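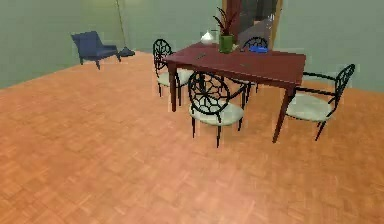
Re: Drornia open day, worth the drive?

On a February morning Jacobus Hlongwane wrote:

> Did anyone from the list get to the Drornia thing? Their notice says the
> house robot "finds its way through any home" and they're booking
> demonstrations for next month too. It's a long haul for me and I'd want to
> see something with wheels on it. Also, is it true they've dropped the
> Tosow base?
>
> Jacobus

Hi Jacobus,

I went. Short answer, save your petrol unless they change the program.

The whole navigation demo was run in simulation, on a big screen at the front of the room. The software is called Flellex and it drives a virtual robot from room to room in a made-up house: dining table and four chairs, armchair, floor lamp, the usual. You watch through the robot's own camera, so you never see the robot itself. I asked when the hardware would come out and was told it was "in the other building". It stayed there.

They told us Flellex had done 2,000 practice runs, over 800 of them in layouts it hadn't met before. Fine, but when I asked how many ended in a bump, the presenter said they'd have to get back to me. I left my email. Nothing yet. 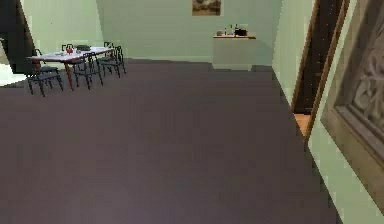

My main gripe is the floors. Parquet in one room, grey carpet in another, and you could see a strip of orange timber through a doorway off the carpet. In my house that doorway has a metal strip that stops the vacuum dead. I asked whether the simulated robot feels any change going from one floor to the other, and the answer was that friction is "a setting". I asked what it was set to. Somebody changed the subject to battery life.

Same story with clutter. Open floor everywhere you'd want to drive, chairs more or less at the table, no shoes, no cords, no dog. I'd have liked to see them throw a school bag in the hallway and run it again.

To be fair to them, the chairs had thin legs, and those are hard for cheap sensors, so I'll give them a mark for that. They also didn't hide the awkward moments. A few times the view ended up hard against a wall with hardly anything to steer by, and they left it on the screen while people asked about it.

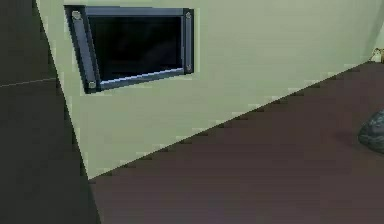 Flellex demo: green wall, dark framed panel, not much else to go on.

I wanted to know how it decides where it is from a view like that. The reply was that it remembers where it has been, and then we were on to the next slide. The talk was down for 45 minutes and we got 15 of questions at the end, which is more than Urban gave us at theirs, I'll admit.

On the Tosow base, they wouldn't say yes or no. The brochure still has it on page 9, the slides don't mention it at all. Make of that what you like.

If they put a real machine in a real kitchen I'll go back and say so here. Does anyone know if the next session is the same program? The sausage rolls were good, for what it's worth.

Wakana Honda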